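Tote (container)

A tote, also tote box or tote bin, is a reusable open-topped container for holding and moving small goods inside a warehouse, workshop or store. Usually rectangular. Usually plastic, though metal, wood and fiberboard ones exist and older sites still run them. Not to be confused with the tote bag, or with the large caged liquid tank that is also called a tote in some trades.

Name

From the verb "to tote", to carry. American in origin. British catalogs tend to say crate or tray for the same thing. In parts work "bin" and "tote" get used interchangably, and the old distinction (a bin stays on the shelf, a tote travels) is not kept up much anymore.

Form

Most totes fall into one of three families:

Straight wall. Most volume for the footprint, does not nest, so empties take as much room as full ones.

Nesting. Walls taper toward the floor, and empties drop into each other. Loses some inside space at the bottom. Full ones need a lid or swing bars to stack.

Stack and nest. Turned one way the totes stack, turned 180 degrees they nest. Ribs or feet do the work. Often two-colored at the ends so workers can see which way round a tote is facing.

Folding crates are sometimes listed as a fourth family. Hinges are the weak point.

Rims are rolled or ribbed for stiffness. Handles either molded in or cut through the end walls. Floors solid, or vented where goods need to be washed or drained. Gray and blue are the common stock colors, others on order. Some sites use color for sorting: red for rejects, yellow for returns and so on, but there is no general rule and a red tote in one building can mean the opposite in the next.

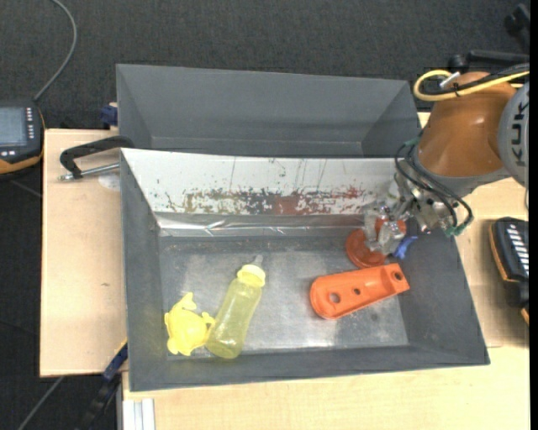 Linings and inserts

Bare plastic is fine for boxed goods. Loose parts, glassware and painted pieces often get a liner: foam, corrugated sheet, felt, or a flat plastic panel cut to the wall. Dividers slot in crosswise to make cells. Liners are cheaper than totes and are treated as wear parts. Swapped out when marked up or torn, sooner in food and medical work where scratches hold dirt.

Use at particular sites

The Greltuvberg parts depot is an often cited small case. Went from cardboard to plastic totes over one summer, starting in July, with an opening stock of 1,656 totes in a single size. The single size turned out to be a mistake. Long parts did not fit and were left on carts in the aisles, and a further 512 half-height totes were bought for small hardware. The Cendmont branch, supplied from the same depot, kept cardboard for outgoing orders because totes sent out did not come back.

Losses of this kind are the main running cost in any shared pool. Totes get used as stools, tool boxes, recycling bins, planters. Deposit schemes help. So does printing the owner's name on all four sides, less so.

Handling

Hand-carried totes are kept to a weight one person can lift, normally marked on the end wall. Fill line is below the rim so that a stacked tote does not press on the goods. Mixed stacks of different makes are a common cause of falls, even where the listed outside size is the same, becuase the rim profiles differ. The Rument pattern and the Peixoto pattern are the usual pair given in training handouts: same footprint, rims do not lock.

Cleaning

Hose and brush for general use. Tunnel washers for big pools. Labels are the slow part, paper ones leave glue behind and the glue picks up dust. Card holders or molded label panels avoid this. Wet totes should not be nested, they stick and the water sits in between.

End of life

Cracked corners and split rims are the usual reasons for scrapping. Surface scratches alone normally are not, outside of food use. Scrap totes are ground up and the plastic goes into new totes or pallets, darker colors mostly, as mixed regrind does not come out clean.

See also: Pallet, Crate, Order picking, Flow rack

Contact the editors | Copyright and reuse terms | Back to top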